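The second half of the star fruit

Play food is the part of the toy cupboard that never stays put. A doll's house has walls and a train set has its track, but a set of pretend groceries is made to be carried about, cut up, served to somebody on the sofa and left there. Anyone who has lived with a toy kitchen knows the result. Half a lemon turns up in a wellington boot. The bread slices are all there but the crusts are missing.

Crăciun is a toy hire shop on the hill road in Holtusard, and it lends out kitchens. Families pay a monthly fee, take home a stove or a set of pots or a basket of shopping, and bring it back when the child has had enough of it. The shop began with one shelf in the back of a shoe repairer's. It now has two rooms, and the stock book lists 2512 pieces under Kitchen alone. That is more than the jigsaws, the bricks and the dressing-up clothes put together, if you count a jigsaw as one piece, as the shop does.

The oldest things are plain and chipped and still go out every week. The newer ones are plastic and very bright, and many of them come apart. Cutting food has been the most borrowed kind for years. You buy or borrow a vegetable in two parts, press it together, saw at it with a blunt knife and press it together again. Children under four will do this for a long time without any interest in cooking a meal. The carrot and the tomato used to be the standard pieces, but the sets have grown more adventurous, and a fruit bowl may well hold a star fruit with its ridges moulded in, a dragon fruit or a papaya that the parents have never bought in their lives. 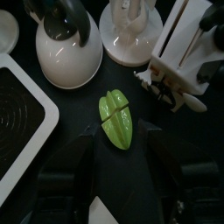
Thérèse Kowalchuk said she would keep the odd halves for ever if there was room. Her view was that a child with half a pear does not think of it as broken, and will put it on a plate next to half a lemon and call it lunch. It is the adults, she said, who come back to the counter upset and offer to pay for the missing bit.

The shop's rule on this has changed twice. At first a set with a piece missing was taken off the shelf until the piece came back. Then a small charge was tried, and people stopped borrowing cutting sets altogether. What happens now is simpler. There is a drawer for halves, and a returned set is made up from it before it goes out again, even if the two ends of the cucumber are slightly different greens. When I visited in February the drawer held mostly tops. Where the bottoms go is a matter of some debate.

Appliances are treated differently. A toy kettle or a toaster is large enough to find, and it tends to be the thing a child asks for by name. White ones show the dirt but parents like them, because they look like something from a shop window and can stand out in the living room. The kettle has to have a handle that a small hand can get round. If there is a lid it will be opened and filled, with water if the tap can be reached, and the shop's instruction card asks for everything to be left upside down on a towel overnight before it is returned. Most people do it.

Then there is the question of what to keep it all in. The shop tried drawstring bags, which were cheap and easy to wash, and gave them up after one winter. In a bag the heavy things sink, and a child looking for the egg has to tip out everything else to get at it. Lidded boxes were better until the lids cracked. A shopping basket with a handle has outlasted the lot. It can be seen into from above, it holds enough food for a pretend week, and it gets used in the game, so there is some chance of it being in the same room as its contents at bedtime.

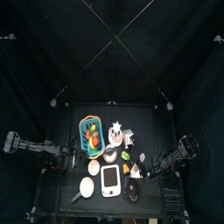 The catalogues have caught up with this. Gutside, which supplies a good many nurseries in the district, used to sell its groceries in a net and now sells them with a basket as well. Jodness does a market range in which every item is priced separately, so that a lost corn cob can be replaced on its own. Crăciun buys from both and also takes in gifts, provided nothing is sticky.

Tidying is done on the big table in the second room. The method is to put out the containers first, then the plates, and sort everything else between them. Vegetables and fruit go together, as the staff long ago stopped arguing about tomatoes. Cakes go on a plate of their own. Anything that can't be named is put to one side and shown to the next child who comes in, who usually knows.

A basket goes out with 6 foods in it. It used to be twice that. Fewer pieces came home from the bigger sets, and the smaller number seems to give a child plenty to do.

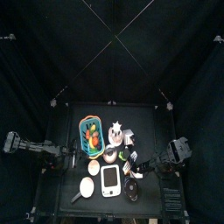 Holtusard, 2020-05-24

The shop has been lending from the doorstep this spring, with orders left through the letterbox and baskets set out on a bench for collection. Kitchens have been in demand. The stock book shows 649 loans of play food since the new year, and the waiting list for the larger stove is closed for now.

Everything is washed when it comes back and then left on the shelf for three days. This has made the halves drawer harder to manage, as a set can't be made up until both parts have had their turn, and there is a second drawer now with a paper label on it. Kowalchuk expects the Kitchen list to pass 3000 pieces before winter. Several families have offered sets their own children have outgrown, and a delivery from Jodness is due, mainly bread and fish.

Returns can be left on the bench in the mornings. Odd halves are welcome, in an envelope, with or without a name.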